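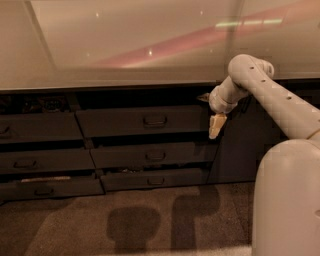
4. Setting up the drawer skill

You have a calibrated arm and a working head camera. Now you may teach Drulline about drawers, which are simple objects until software has to find one.

4.1 Register the cabinet

1. Open the Furniture tab and choose New Cabinet.
2. Click the four corners of each drawer front. Do the closed ones first and save your patience for the rest.
3. Type a name for every drawer. Kiri Bright's original test cabinet had three drawers called "drawer," and the planner treated them with perfect fairness.
4. Press Fit Planes. If a plane comes back tilted, compare it with the real drawer before blaming the fit.

Note: Shiny countertops produce phantom depth points. Set Reflection Filter to 80 and leave it there. Higher values also filter out the countertop.

4.2 Tune the pull

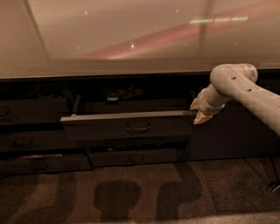

Contact Offset tells the planner where on the drawer front the fingers should go. The default is the center of the handle, and for most cabinets you can keep it. To work near one end of the front panel, as the gripper is placed with the drawer partly open, switch Offset Mode to Edge and enter the distance from the handle by hand. Drawers pushed or pulled at the end like to twist on their runners, so lower the speed too.

1. Set Max Travel to 175 mm for the first run.
2. Run Dry Pull and watch the preview. The arm stays put, whatever the progress bar implies.
3. Run Live Pull with a hand on the stop button.
4. Check the log for SLIP or TWIST. Two or more of either means going back to Contact Offset.

Caution: Do not raise the planner timeout above 2,000 ms to cure a "no path" error. You will get the same error, later.

Note: Shadows on carpet are ignored from version 3 onward. Older Sulton builds plan around them with great courtesy. Update first.

Save the profile before closing the tab. Autosave is scheduled for April.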